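2 min read

January, bench notes, framing

Took the Tadell frame apart to swap in the waterfall print. The frame is face up on the marble top with nothing in it, white mat still in place. Print is to the left, brown backing board under it.

Trimmed nothing yet. Want to check the mat opening against the dark edge of the hill first, or we lose the top of the clouds. The last one from Wenusico went in crooked and had to come out again after lunch.

Order when it goes back: print, backing, then tabs. Wipe the marble before turning anything over, grit marks the wood border.

Hinging tape is down to the last roll. Reordered, 70 rolls to the carton, Chaudhry has the slip. 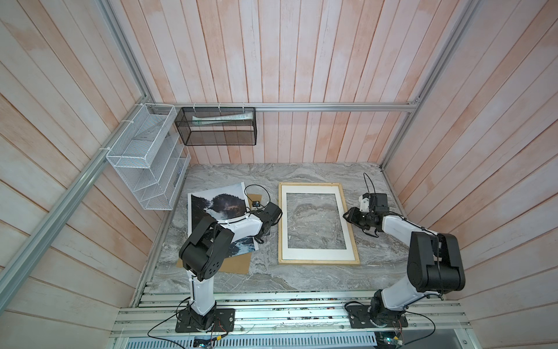
Tabs can wait until the tape comes in.

Trestunora workshop notes | Contact | Back to top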